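Office diary, Tautahi Press
August, morning entry

The second printing of the Plolura guide was approved at the opening of business. The order stands at 500 copies, of which 468 are assigned to bookstores and the remainder to reviewers and libraries. Zekmont has confirmed the paper stock and asks for final files by noon tomorrow. The index still lacks 4 entries under the letter R.

The newsletter went out at 9:15. By eleven the office had received 23 replies, most of them asking about the large-print edition. A standard answer was prepared and filed.

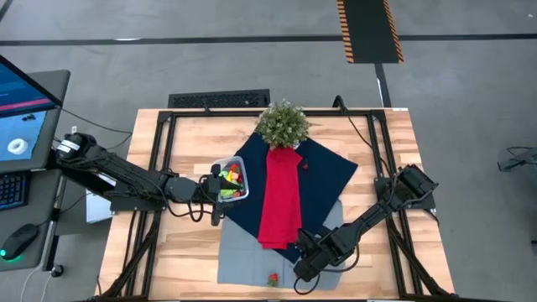
Clear container of toy food, held over the tabletop.

Drultex has returned the proofs of the back cover. The author's biography runs two lines too long and must be shortened before the files leave this office. The price is correct. The bar code was moved to the left, as requested in July.

The proposal to offer the first chapter free of charge to subscribers was discussed after lunch and held over. The office wishes to see the summer sales by store before it takes a position.

Postage account to be settled.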